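Skernell Support > Orders & Products
Ticket 980138
Opened: 6 January 2026
Subject: pre-workout scoop doesnt match the label
Status: Open

Bought the Koskela pre-workout tub, 58 servings per label. Ran out way early. Weighed a level scoop on my kitchen scale, got more powder than the serving size printed on back. Caffeine is listed per serving so now no idea how much I've been taking. Two pics attached. 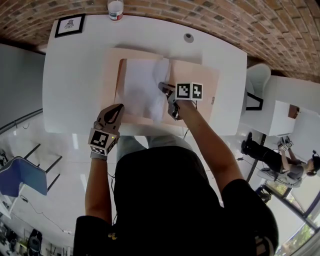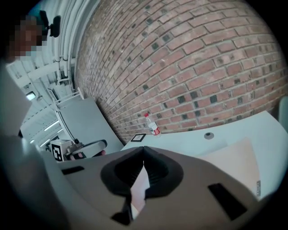
Skernell Support: Thanks, got it. Can you tell us which scoop was in the tub? Older tubs shipped with the Vodance scoop, size is molded on the handle. Also need the lot code from the bottom. Please hold off using it until we sort this out.

Customer update: handle says Vodance. Lot ends in 76. Tub bought in April, only opened it last month. Scale checked with a known weight, reads fine. Tried again, tapped flat, same result. Not packed down.

Skernell Support: Ok so wrong scoop for that formula. Label serving is correct, scoop is too big. Passed the lot to Boltmont (they do the filling). Replacement tub going out today, no need to return the old one. If you do keep it, go by weight and ignore the scoop.

Customer update: fine. Is the creatine from the same lot affected? Same size scoop in there.

Skernell Support: checking with Boltmont, will udpate here. Leaving ticket open.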